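November 5, 2020

Up at 3 again to see whether anybody had finished counting. They hadn't. I have now refreshed the same map so many times that I dream in counties, and none of them are counties I could find with a car.

Decided this would be the day I went back to the sourdough. I gave it up in May, when the starter went gray and I lost interest in feeding something that never once asked how I was. The new one came from the swap shelf outside the library in Serkstead, in a jam jar marked "Pešek." I don't know if that is a surname or the name of the starter. I've been calling it Pešek either way. It bubbles more than I do.

The recipe is off a Cestton bakery's newsletter and wants 118 grams of water to begin with. I would love to know what happened to the person who used 120. I weighed it out like a jeweler, then spilled what had to be a spoonful down the side of the scale and carried on. Then you wait. Then you fold the dough over itself, wait some more, and fold it again, and in between you can refresh the map.

I don't own one of those cast iron things everyone bought in spring. The newsletter allows "any heavy lidded pot," and I spent a good part of the morning wondering if mine counts as heavy. It is heavy when I'm tired.
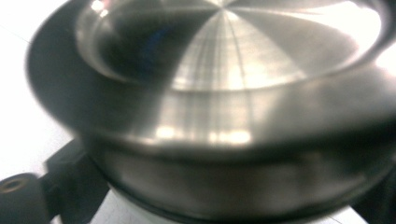

According to my sister, I'm worrying about the wrong thing entirely: a loaf doesn't care what it's baked in, it cares that I keep opening the oven door to look at it. She said this over the phone while chewing toast, store-bought, perfectly cheerful. She also said to stop watching the news, and then asked me what the news was.

So I kept the door shut for the first half. Took a walk to the end of the road and back. The neighbors' yard signs are all still up and have started to lean, both kinds, in the same direction. The man with the leaf blower was out blowing leaves onto the property line, where I suppose they'll be disputed.

The bread: flat on one side, a good color, a crust you could resole a boot with. Inside, dense but edible. I had 2 slices with butter standing up at the counter, then a third sitting down so it would feel like lunch. Froze half. Wrote "loaf, Nov." on the bag, as though there were going to be others to confuse it with.

Droteo sent another email saying my order of bread flour is "almost on its way." It has been almost on its way for so long I've grown fond of it. I ordered the big sack, too. God knows where I'll put it.

Fed Pešek. Checked the map. Same. Gas bill came, paid it. Need to call about the gutters before the weather turns, and find the other glove.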